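Ticket 178: Co-op lobby drops third player on join (Zumton, build 76)

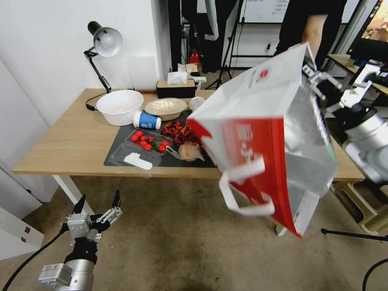 Red-and-white shopping bag by the table.

Reported Monday by Desta Gidey. Host sees the lobby, two join fine, third gets "session closed."

Tried a new lobby name — no change. Turned off crossplay — no change. Set the join timeout to 50 — third player got in.

Status: open until the next patch.

Comments
Roscoe: Same on my end, timeout fixed it.
Lanying Gu: Still drops on the snow map.

Contact Davora support | Back to top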